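From: Ignacio Navarrete
To: the Laltasgate home automation list
Subject: Re: so is it folding laundry yet

Mizanur Nanayakkara wrote:
> My sister read somewhere that a robot will be doing her dishes by
> October and has stopped buying sponges. You work on this stuff.
> Should I tell her to restock? And is the simulator business real
> practice, or a video game you get paid for?

Tell her to buy the big pack.

I'll grant that the Gutora runs look good on paper. In simulation we ran the "put the cup in the sink" chore 3,203 times and it came out right in 1,062 of them, which would get a teenager grounded. Then we tried it on the real arm at Sutherland, with a real cup, nine times. It managed 2. One of those I would call a drop with good aim.

On the second question, it's both. The simulated kitchen never has a wet counter unless somebody types one in, and the cups are all the same cup. My own kitchen has eleven kinds of lid and none of them fit anything. But you can run the simulator all night and it doesn't break your plates, so we keep at it. Most of my afternoons go to staring at white arms hung off a gray beam, with a plank surface behind them that has nicer grain than any wood I own.
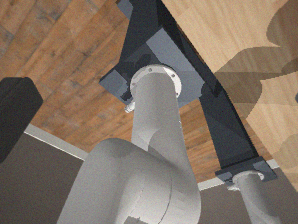 Shop floors are further along, I think. The people at Istholm have one moving parts from bin to tray, and it does fine as long as the bin stays put and no one leaves a glove in it. Homes are mostly gloves in bins.

As for folding, I've seen a towel done. It took longer than the wash. Fitted sheets haven't come up, and I'm not going to be the one to raise it.

Ignacio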